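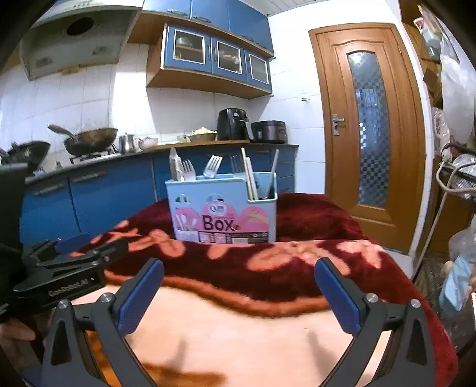 Section 2: Getting Your Flitthorpe Fabric Steamer Ready

Welcome to the fun part! Once the tank is filled and the hose is clicked in, your steamer will freshen almost anything in the house, from curtains to coats. Plush is where it really shines, though. A thick throw with a pattern like the pink and salmon flowers on this dark maroon blanket can look wonderful again after a slow pass with the brush head.

1. Unplug the steamer and lift out the tank.
2. Fill with cold tap water up to the 100 line. Do not add scent or softener.
3. Press the tank down until it clicks.
4. Plug in, turn the dial to LOW and wait for the green light.
5. Point the head away from you and let the first burst of steam go into the air.

Note: A little sputtering at the start is normal (the hose is just warming up).

CAUTION: Steam burns. Never steam clothing while someone is wearing it, and keep your free hand behind the fabric guard.
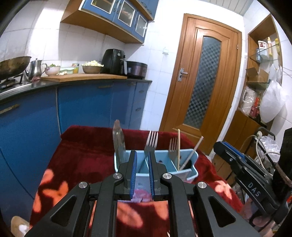 Steaming plush covers and table throws

Covers that stay on a table all year get flattened, and steam is a lovely way to lift the pile! Clear everything off before you begin. A light blue caddy with two forks and other utensils standing on a dark red plush cloth, for instance, needs to go to the kitchen first, and the spot under it may need a second pass.

6. Check the care label, then test a hidden corner.
7. Hold the head just above the cloth and move slowly with the pile.
8. Brush lightly against the pile while the cloth is still warm.
9. Let it dry fully before you put anything back.

Note: If the surface under the cloth can't take heat or damp, hang the cloth over a rail instead.

For brush heads and spare tanks, see part numbers 243 and 273 in Section 7.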